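Plerness Bedside Set

Teleoperated demonstrations for small tidying work next to a bed. Version of 20th January.

What is inside

The set has 874 episodes. Of these, 671 were made by remote control with a leader arm, and the rest by hand guiding, where the operator holds the robot arm and moves it directly. The two kinds are in separate folders, remote/ and guided/, and the file layout is the same in both.

Every episode has the head view, the joint positions, the gripper opening and one sentence of instruction in English. Examples of instructions: "put the remote control next to the phone", "turn the remote control so it is parallel to the bed", "move the remote control away from the cord".

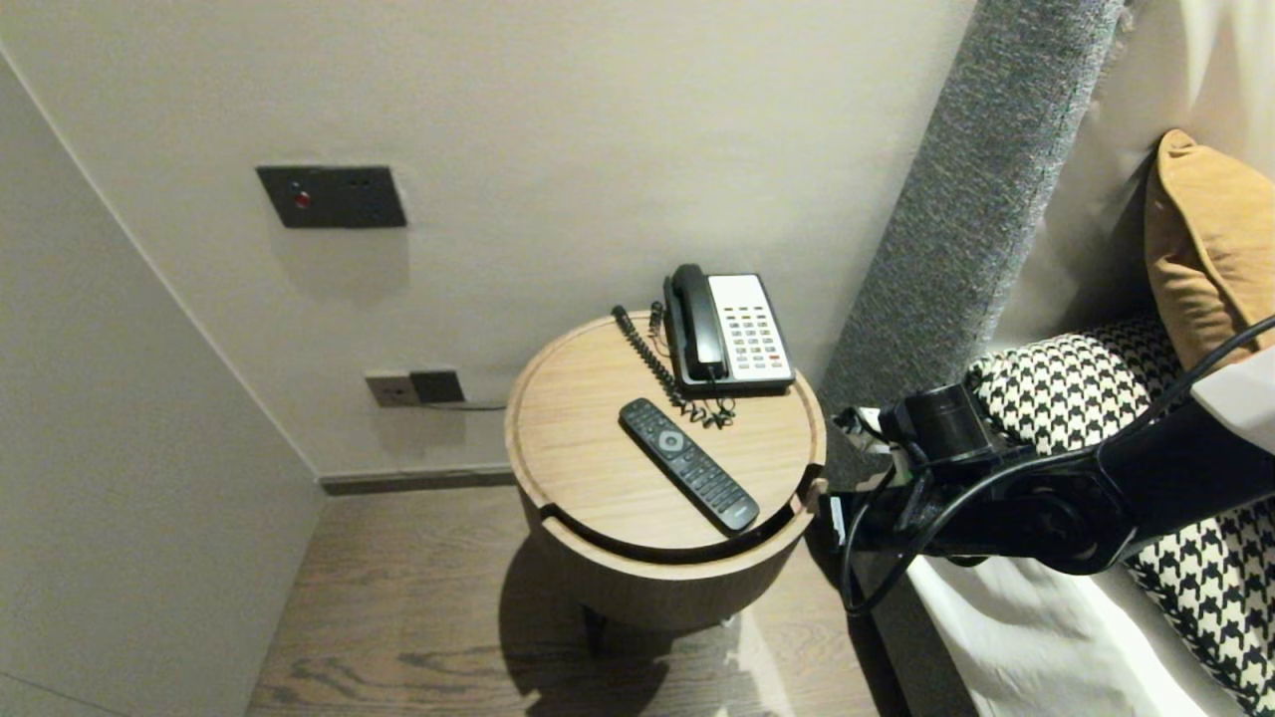
The coiled cord of a telephone gave the operators the most difficulty. It is light, it changes its form at each touch, and a finger of the gripper can go through a loop without the operator feeling it. If the cord was pulled so that the phone moved, the episode is kept but it has the label cord_pull in labels.csv. Please decide yourself if you want these for training.

Recording

The recordings were made in hotel rooms in Rolesia, starting in September. Before each episode the operator put the objects in a new position by hand. An episode stops when the arm is back at its rest pose, or after 1441 time steps.

Known problems

In the guided folder, the hand of the operator sometimes covers part of the view. The gripper opening was not calibrated for the first 300 episodes, so use it only as open or closed there. Some instructions say "remote" and some say "remote control", we did not make it uniform.

Loading

The Flollar reader opens both folders. Older Debnath scripts also work, but they ignore the labels file.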